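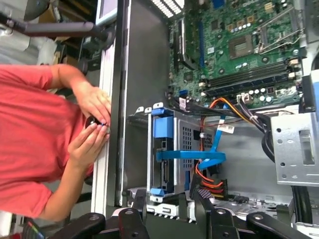

January, Sunday, bench 2

Writing this up before I forget it. Rules for working next to the arm when a tower is open. Hicham Ait Ali asked for "the short version, one page", so this will be two and he can cut it.

State of things: the Biltivus procedure is from when the arm only did sorting. Bin to bin, light curtain, no hands inside. Desktop teardown is different, one person and one arm share the same case, and the old sheet says nothing useful about that except "keep clear". Can't keep clear when you're holding the part.

What I want in the new sheet, rough order.

1. Who has the case. One owner at a time. If hands are in or over the tower, person owns it and the arm is in hold. Not slow, hold. Slow got argued for again on the call and I still say no. Inside a case there is no room to step back, your wrist is between the drive cage and the side wall, slow is still a pinch. Reduced speed is fine for the approach outside the case. Mahrous people wanted one number for everything. We'll give them two zones, inside the case outline and outside it.

2. Say it out loud. "Mine" / "yours". Feels silly the first hour. Keep doing it. The lamp on the controller is behind you half the time if you're standing at the left side of the bench, so the lamp does not count as the signal. Voice first, lamp second, and the hold button is the one that matters.

3. Hold vs stop. Write this in big letters because the two new starters mixed them up. Hold = arm freezes, brakes stay off, motors live. Stop = power off the drives, brakes on. Hold is OK for picking up a part or looking at something. Stop for: hands under the gripper, changing fingers, anything with a screwdriver near the gripper, anyone leaning over the bench.

4. Cables. Most of our faults in the log are cables, not people. Flat data cables bend in wide loops and the loops stick up right where the fingers want to travel. Rule: flat cables come off or get clipped down before the arm gets a path. Same for thick bundles hanging at the side. Power wires out of the drive cage area go the same way. If you can't clip it, mark it as a no-go box in the cell software and note it on the sheet. Don't rely on the arm camera picking up a thin cable edge on, it's poor at that.

5. Power. PSU unplugged at the wall, cord physically out and on the bench where both people can see it, press the case power button after. Then wait. Old sheet gives no wait time, somebody should put a real one in from the PSU paperwork, I'm not guessing it here. Capacitors on the boards too, less of a worry but don't let the fingers (metal fasteners on them!) rest on the board.

6. Small parts in the hand. Whatever you've taken out goes in the tray BEFORE you say "yours". Had this drift badly last week, people turning a part over in their fingers right by the panel edge, looking at the label, chatting, then releasing the arm with the part still in hand. Part goes in tray. Hands go to the front edge of the bench. Then release.

7. Panel edges. Cut risk, not robot risk, but it belongs on the same sheet. Gloves question is open. Gloves near a gripper = catch hazard, no gloves near sheet metal = cuts. My proposal: thin close fitting only, no loose cuffs. Short sleeves or sleeves pushed above the elbow at this bench. No lanyards, no hoodie strings. Widon site already does this and had no complaints I know of.

8. Empty socket. If the processor is out, cover the socket. Dust cap or tape over the frame, whatever's there. The levers stand up a little and a finger can snag one on the way across. Lever down, cover on, then arm.

9. Fixture. Case must be fixed before any pull force. We've been resting the gripper over the bottom edge of the tower with nothing holding the case, OK for a look, not OK for a pull. Clamp on the two long sides. Foam under.

Force limits: left as is for now. I want the measured value on OUR fingers, with our pads, not the one from the arm's manual. A bare metal finger edge and a flat padded palm are different things when they land on a knuckle. Ask Skesia if we can borrow the gauge again, it was theirs last time and went back with a dead battery (sorry).

Log numbers, for the review. Exported this morning. 1,465 hold events total since the teardown job started. 1,098 were pressed by a person, the rest came from the cell itself. Some 560 of the pressed ones have no reason filled in, which makes them nearly useless. So, rule 10:

10. Reason code on every hold. Five choices max or people will type "misc". Draft: hands in, cable, part dropped, path looks wrong, other. No blame attached to any of them. If pressing the button gets you a talking-to then people stop pressing it, I have seen that happen at another place and it took months to fix.

Things I'm not sure about

- Does the person need to be on the same side every time? I like left of the tower, hands come in from the side and the arm from the front. But left-handed people. Try both this week.
- Second person at bench: allowed to watch, not allowed to reach. Need a line on the floor? Tape is cheap.
- Clutter on the shelves behind. Boxes have to be back far enough that nothing slides down into the cell. Not in the standard sheet anywhere, but adding it.
- Monitor position. Want the arm status readable from where you stand without turnng your head away from your hands.
- Who signs? Old sheet has one signature, shift lead. I'd have the person who does the first case of the day sign, after doing the hold test and the stop test themselves. Takes a minute.

Hold test: arm moving in free space, press, must stop before you've finished the word "hold". OK that's not a spec. Need the proper stopping distance measured at approach speed, with the long finger fitted, since it sticks out more than the other. Put in the sheet as a distance.

To do
- type this up clean, send to Hicham before he asks
- clamps: order or find the old pair
- reason codes into cell software
- PSU wait time
- gauge from Skesia, new battery for it
- tell Mahrous about the two zones, again
- take the old "keep clear" sheet off the wall, its confusing people

Leaving the cell in stop, key in the drawer.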